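Serrano 11 Countertop Dehydrator: A Summer of Tomatoes
Posted 8/13/18

I grow more tomatoes than any household of two should, and for years the extra went into sauce until I couldn't look at sauce. In June my neighbor Henrique Cordeiro lent me his dehydrator for a weekend, and by the end of it I had ordered my own. I've run the Serrano 11 almost nonstop ever since and I am still finding things to put in it!

What you get

The number is the tray count. They slide in from the front like oven racks, so you can pull one out from the middle without taking apart a tower (my old Skunlow was the stacking kind, and I do not miss it). The fan sits at the back, which means everything dries at pretty much the same speed top to bottom. I still swap the trays front to back once with plums, but for tomatoes and herbs I don't bother.

The trays are stiff mesh and go in the dishwasher. The door is a loose panel that hangs on two hooks, and that's my one real grumble. It rattles. A folded bit of paper towel along the top edge fixed mine.

How it does with tomatoes

Wonderfully. I cut paste types in half lengthwise, scoop out the wettest part of the seeds, salt them lightly and set them skin side down. Start them after supper and they're leathery by the next afternoon. Cherry tomatoes come out like candy, and my daughter eats them by the fistful before they ever see a jar. Slicers are fine too, but cut them thick or you'll be peeling red paper off the mesh.

Apples, peaches and basil have all come out great. Zucchini chips were edible, let's say. Bananas I'd skip unless you like them chewy (I do, the rest of the house does not).

Noise and power

It hums about like a bathroom fan. Ours lives in the laundry room with the door pulled shut and I can't hear it from the kitchen. It does warm that room up, so in August I run it overnight with the window open.

Picking and sorting

Don't wait for a full bucket. I pick a basket at a time, sort it straight away, and anything split goes in tonight's batch. Shallow layers keep the soft ones from getting squashed.

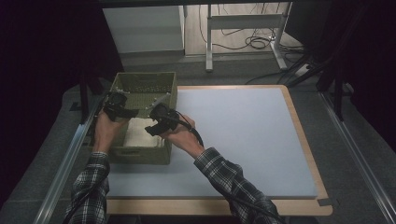
Storage

Let everything cool all the way before it goes in a jar. I use the Grundico wide-mouth ones, fill them two-thirds full and give them a shake every day for the first week. If you see any fog on the glass, back in the trays they go for another couple of hours. Oil-packed tomatoes stay in the fridge at my house and get eaten fast.

Would I buy it again? In a heartbeat. Next up is a crate of pears from the Cirndale orchard, and I've already cleared the shelf.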